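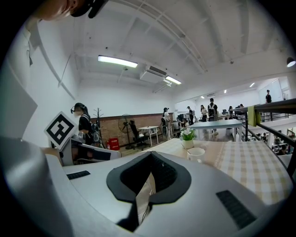
Part-time room keeper wanted – Trodmont Workrooms, Stondbridge

Hi! I'm Kanini Rashidi and I look after the workrooms at 1123 Kariuki Street, and I need a second pair of hands. I've been doing all the setting up and putting away on my own since last spring, plus the bookings, plus the phone, and last month I caught myself mopping the back hallway at ten at night with my coat on. So, time to hire somebody.

The job is keeping a busy shared room in good shape. People book it by the hour or by the day, they come in with their bags and their gear, they push the furniture where they want it, and then they go home and the next people arrive and want it some other way. You'd be the one in between. If you're the sort of person who walks into a room and straightens the chairs before you've said hello, please keep reading.

What you'd be doing

Most days start at 8 in the morning. You open up, get some air moving, wipe the tables and check the booking sheet to see who's coming and what they asked for. Some groups want the floor as clear as we can get it. Others want every table we own. I print a little plan for each booking and tape it inside the door of the gray cabinet, so you're never guessing (well, hardly ever – some of my drawings are pretty bad).

The small white tables with the thin metal legs are the ones you'll move most. They're light, and one person can carry one, but please lift them. Dragging scuffs the floor and it's me who gets down there with the melamine sponge. Office chairs can be rolled, obviously.

Then there's the coat rack. I love that coat rack. It's tall and dark with hooks branching out at the top, and in January it holds more wet wool than you'd believe. It does get top-heavy if everybody hangs things on one side, so part of the job is wandering past now and then and evening it out. Scarves and single gloves left at the end of the day go in the lost property drawer with a note of the date. I keep them for 4 weeks and then they go to the thrift store on the corner.

The standing fan needs its grille cleaned more often than you'd think. Brick dust, I'm fairly sure. The low brick wall at the back is one of the reasons people like the room, and I like it too, but it sheds a bit, and you'll find a fine red line along the bottom of it that wants sweeping up with a soft brush. Please don't use a wet cloth on it! It just turns to paint.

Red boxes: these are for storage and they stack. Extension cords, tape, spare markers, cleaning cloths, all the small stuff people ask for five minutes after they arrive. I'm slowly getting the contents listed in Driliser, the inventory program we use, and I'm only about a third of the way in. Whoever takes this job would finish that off with me. It isn't hard, just fiddly, and it goes nicely with a cup of coffee and the radio on.

White walls show everything. Shoulders, backpacks, chair backs. We touch up the marks on the first quiet morning of each month, and I have a can of the right white with a big X on the lid, next to a can of the wrong white that I really should throw out.

When a booking is in progress you mostly leave people alone. Be close enough to help if somebody needs another table or can't find the restroom, and otherwise get on with things in the hallway or the kitchenette. Please don't move or tidy anything that belongs to the people using the room, even if it looks to you like it's in the way. Ask first. I learned this one by folding up somebody's half-finished quilt.

At closing you put the room back to what I call plain: tables against the wall, chairs tucked in, boxes stacked, cabinet locked, fan off at the outlet, floor swept. Going from a full house to plain takes me forty minutes on a good night. You'd have an hour, paid.

Hours and pay

It's 20 hours a week to begin with, split between mornings and closings, and I'm happy to arrange the split around school runs or classes or another job. We'd sit down and work out the schedule a month ahead. Hourly rate depends on experience and I'll tell you what it is on the phone before you spend a bus fare coming to see us. There's a $200 bonus once you've been here three months, and up to $100 toward decent shoes in your first week, which you'll want, as the floor is hard.

Coffee and tea are free. The good cookies are in the tin marked RICE.

Who I'm looking for

You don't need to have done this kind of work before. If you've closed up a café, stage-managed a school play, helped run a church hall or kept a house with small kids in it, you already know most of it. I do need you to be on time for openings, because there may be a group standing on the steps, and I need you to be able to lift a folding table and carry a box up one short flight of stairs. If lifting is tricky for you but the rest sounds good, write to me anyway and we'll talk – I might be able to split the work differently.

It helps if you like people but don't need to chat to them all day. It helps if you can read my handwriting. Some basic computer use for the booking sheet and Driliser, and I'll show you both.

You do need to be 18 or over, for the keys and the alarm.

How to apply

No résumé necessary, though send one if you have it handy. What I'd really like is a short email, half a page is plenty, telling me a bit about yourself, which hours you could do, and about a time you put a messy place in order. A garage, a closet, a stock room, your grandmother's sewing things, anything. Tell me where you started and what you did with the stuff that didn't belong anywhere. I always get stuck at that part.

Put "Room keeper" in the subject line and send it to the bookings address on our contact page, where it comes straight to me. Or drop a note through the door at 1123, the slot on the left. (The one on the right is the dentist, and they've been very patient.)

If it sounds like a fit I'll ask you in for a trial closing, two hours, paid at the normal rate. We'll take the room down to plain together, and you can ask me anything you like while we do it. I'd love to have somebody started before the end of January, but I'll keep reading emails until the spot is filled, and I answer every one. Sometimes it takes me a few days.

One last thing: street parking on Kariuki is hopeless in the mornings. The Trodmont bus stops right across the road, and there's space for a bike under the stairs.

Kanini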